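# School heritage project: how do we handle loaned objects and the write-up?

**Marwan Nseir**
Posted 08/04/2024

I teach history at a secondary school in Pledcombe and have been handed the heritage project for next year. The previous teacher left in March and I have a folder of her notes, most of which are phone numbers.

The plan is for two classes to collect stories and objects from the old Sastry ropeworks, which closed before any of the students were born. They would record interviews with people who worked there, copy photographs, and put on a display in the town library. We have 600 from the school fund and no promise of more. There are 10 students in the core team and the rest will join in for the interviews.

My problems are these:

- Former workers want to lend us things (pay books, tools, a framed certificate). I don't know what paperwork I need.
- The library will give us the front room for 72 hours, including setting up and taking down. Is that enough for a school display, or should I ask for a different slot?
- The head wants a written account at the end that lists what everyone did. I have never written one and the old ones in the folder are all one long paragraph.

I would like to hear from anyone who has run something like this with students aged 14 to 16. I am not looking for advice on the interviews, as a colleague in the English department has that in hand.

---

**gideo_archive**

I ran a similar project on a canal company, with a slightly younger group. Taking your points in turn.

Paperwork. Use one loan form per object, even when the same person lends you five things. Put the lender's name and contact details at the top, then a plain description of the object, its condition including any damage already there, the date it came in and the date it is due back. Both sides sign. The lender keeps a copy. Ask separately for permission to photograph the object and to show the photograph, and say where it will be shown. People who are happy with a library display are not always happy with a website.

Check with the school office whether loaned objects are covered by the school's insurance. Ours were covered on site only, and we had to ask the library about theirs. If something can't be covered, copy it and give the original back the same day. We did that with all the paper items and the display was none the worse for it.

Give every object a number when it arrives. Write it on a paper tag tied on with cotton tape. Don't use sticky labels on anything, including the backs of frames. The same number goes on the loan form, on the box and in a spreadsheet. Two students should be in charge of the spreadsheet and everyone else should leave it alone.

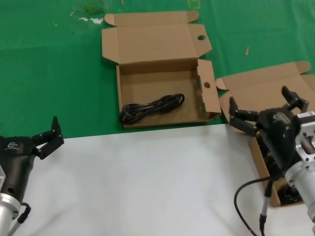

*Open cardboard boxes, one with a coiled black cable inside.*

Storage does not need to be expensive. For a few months in a dry, locked cupboard, clean boxes and acid-free tissue are enough. Keep metal tools away from paper and textiles. Put heavy things at the bottom and don't stack more than two boxes. Anything with old grease on it should stay as it is. Students will want to clean things, and you need to tell them on the first day that they may not, because an owner can't get the original surface back.

Time in the library. 72 hours is tight but workable if the panels are printed and mounted before you go in. Ask whether the hours run through a weekend, when the building may be closed for part of it. You could lose a whole day that way. I would plan the layout in the school hall first, with tape on the floor marking the size of the room. Photograph the layout once you are happy and take prints with you.

For the budget, printing took more than half of ours. Get a price for the panels before you decide how many to have. The other cost we missed was getting the older visitors to the opening and back. One lender had been very generous with his things and could not come because the bus didn't run in the evening.

---

**Trito**

ask for longer than 72 hours, they can only say no. ours was in a town hall and it was shut when half the parents wanted to come

also get the students to write the labels but have someone check the dates. we had a certificate labeled 30 years out and the family noticed before we did

---

**Hallam_R**

I'll only cover the written account, as the rest has been answered.

The one-paragraph version usually comes from somebody writing it in the last week from memory. Keep a shared log from the first meeting: date, who was there, what was done, what was decided. One or two lines is plenty. At the end you cut it down under a few headings. We used:

1. Aims, and who took part
2. Research and interviews
3. Objects borrowed and returned
4. The display and who came
5. Costs
6. What we would change

List the students by name with their task, but check the school's rules first if the account is going online. First names and the class may be all you are allowed. Some schools want a signed form for any public mention.

Thank the lenders by name in the account as well as on the display, and send each of them a printed copy. Include the people whose items you couldn't use.

Keep the signed loan forms after the objects have gone back. I got a call a year later about a photograph that a family thought we still had, and the return signature settled it in five minutes.

---

**Marwan Nseir**

Thank you all. The weekend point matters, as the slot I was offered starts on a Friday at noon. I have written to the library to ask for a later one. I'm going to use the numbered tags and the headings above. Does anyone have a blank loan form they would be willing to share?

---

**gideo_archive**

I have one as a text file. Message me with your school address and I'll send it over. You will need to change the name at the top and the paragraph on insurance.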